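Workplace Help > Automation and Staffing > Moving packers to demonstration work, how do we set targets?

Asked by Mirjam Fankhauser

We pack gift boxes under contract. In November the firm signed with Skirkix to automate part of the line, and 11 packers were moved to recording demonstrations with hand-held grippers. Management kept the old piece-rate sheet and changed the heading. The target is now 379 accepted recordings per person per week. Rejected ones pay nothing. Is a piece rate workable for this, and what job title should go on the contracts? Payroll still lists everyone as "packer, grade 3."
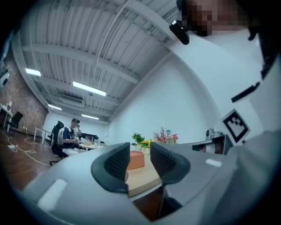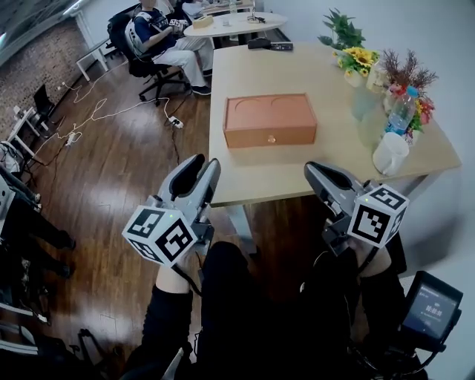
Recording stations, gripper work with the orange box.

3 answers

Saron Gebretsadik
Piece rate on accepted recordings is a bad fit. Acceptance depends on tracking quality, calibration and whoever reviews the file, and the operator controls none of those. We ran it that way at Skinuletti and people began choosing the easiest motion and repeating it. The data was then too uniform to use. We went to hourly pay with a rejection code on every discarded file. Codes for operator error go to training. Codes for equipment go to maintenance and do not touch anyone's pay.
On title: we used "demonstration operator" and regraded one step up. Put setup, resets and file checks in the description or they will be treated as unpaid gaps. Also write down rest breaks. Holding the grippers out in front loads the wrists and shoulders differently from packing.

linepack_r
we just left them as packers. easier for payroll

Živković
Agree with the first answer. Check who owns the recordings and what happens to the posts when the contract ends. Ours stopped at 2,290 accepted files and there was no return clause to the old line. Get that in before you argue over the rate.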